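Reading time: 3 min

We use cookies to remember your settings. Accept / Manage

Budgeting for a laundry helper at home: what to work out before you spend

By Tahira Dhanial
2021-12-23

Most people who write to me about home robots start with the price of the machine. Start with the job instead. Write down one chore, where it happens, how often, and what has to be true for you to call it done. "Laundry" is too big. "Pick clothes up off the living room floor and put them in one pile" is a job you can plan for.

Do a week of notes first. Keep a sheet of paper on the fridge and put down the minutes each time somebody picks up, sorts or folds. In our house picking up and sorting came to 60 minutes over the week. Folding was extra. If your figure is a lot lower, keep your money and buy a second hamper.

Next, walk through the room and look at the surfaces. Hard floor is easy for most wheeled bases. Rugs, mats and thresholds are where the trouble is, so measure the height of each one and take the numbers to the store.
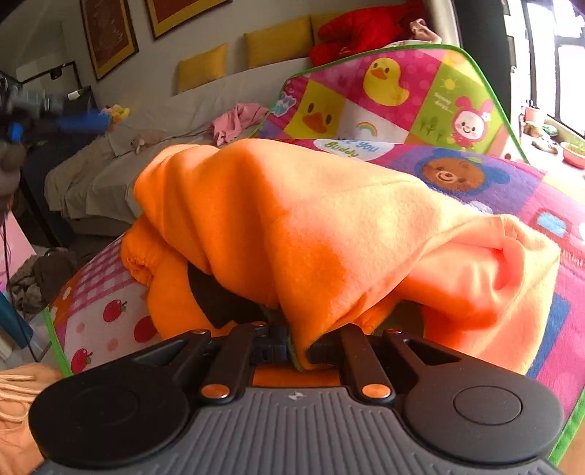 Grippers deserve more of the budget than people give them. A cheap one that handles boxes and bottles may do poorly with cloth. Ask to see it pick up the thickest thing you wash and the thinnest. Fleece is a good test piece: a bunched orange one like this, held by the edge in a two-finger gripper, still leaves most of the garment piled on the mat, and the machine has to lift all of that without dragging it. Look at what is under the clothes as well. A play mat with ducks, apples and a rainbow printed all over it is a busy background, so ask the seller for a trial on a patterned surface. Plain white tables in a showroom tell you very little.

Set aside money for the following:

- The machine or kit itself.
- Spare finger pads. I keep 3 sets in the drawer.
- A charging spot with its own outlet, away from the dryer vent.
- Repairs after the warranty. I put $500 in a separate account and leave it alone.
- Your own time for setup. Plan on two evenings.

I compared quotes for the Dostaren arm and the Nulametti base in July. The Dostaren quote left out shipping and the mounting plate. The Nulametti one had both but charged for software after the first year. Put every quote on the same sheet with the same lines, and write "not included" where a line is blank.

Renting is worth a call. Tarar, the rental place near us, lets you take a unit for 3 weeks and takes part of the fee off if you buy. Use your own laundry during the rental, including the baby socks and anything with a drawstring.

If two people in the house will use it, have both of them try the controls before you sign. Check the noise at nap time. Measure the closet it will live in, door included.

Keep the box until the return period is over.

Get new tips by email once a month. Enter your address to sign up.

Related
Ilby handheld steamer: cleaning the tank
How to label a breaker panel
Storing winter fleece without creases
What to ask before renting a carpet cleaner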